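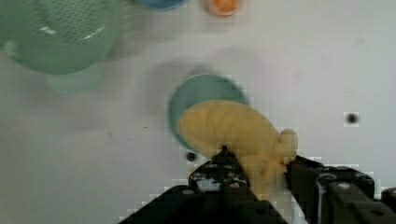
Soft objects are where cheap fingers give up, according to one early reader of the Belay test notes, who wanted to see grip force reported next to every success rate. Trenora has now published both.

The comparison, dated 5/26/24, sets 2 controllers against each other on the same arm and the same black two-finger gripper. Balivard closes to a fixed width; Stunilix closes until motor current reaches a limit. Each was run on toy food and kitchenware laid out on a white table, with a wrist camera and a second view of the whole table.
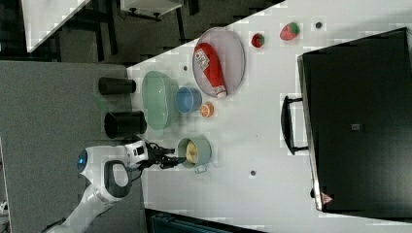

The log holds 652 grasps. Objects were moved between runs, but the lighting and the arm's speed were left alone. Trenora set the current limit at 80 per cent of the motor's rating - lower values let the softer toys slide during the lift.

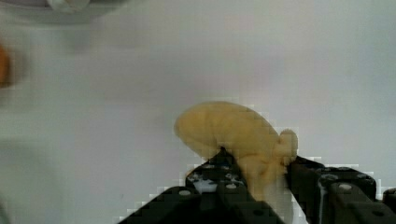

Stunilix did better on soft items and was slower to close. On rigid ones the gap was too small to rank them. Finger wear was not measured.

The logs and both controller settings files are available from Trenora on request. A repeat with a different set of fingertips is planned for February.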